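From: Aiman Siregar
To: Gotetstead Amp Repair list
Subject: Re: Re: Recapping a Rondonuwu 20 – hum after warm-up

On the Gotetstead list, Jornen wrote:
> Mine hums once it has been on a while. Bias is fine and I have
> swapped the valves. Do I need to do every cap in the chassis
> or only the big ones? Also where are people buying them now
> that Zidska has closed its counter?

Start with the main filters and leave the rest until you've listened to it again. The coupling caps in mine were original and measured fine, so I left them alone. Zidska still does mail order, but shipping is slow in January.
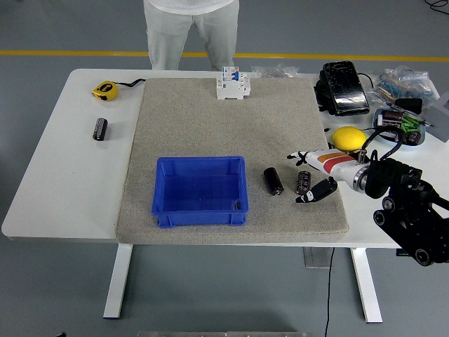
Voltage rating matters more than capacitance. The Rondonuwu schematic calls for 300 volts on the first stage, but wall voltage has crept up over the years and I wouldn't fit anything under 400. Check the can diameter too, as the old clamps don't have much give. I set electrolytics out on a padded surface, like the two beside the blue bin, and read the printing on the sleeve before any of them goes near the chassis.

Drain the supply before you touch anything – a resistor to ground, then confirm with the meter. Mark polarity on the board in felt pen. Bring it up slowly on a variac if you can borrow one.

If the hum is still there after that, look at the heater wiring and the centre tap ground. Post your readings and I'll compare them with mine.

Aiman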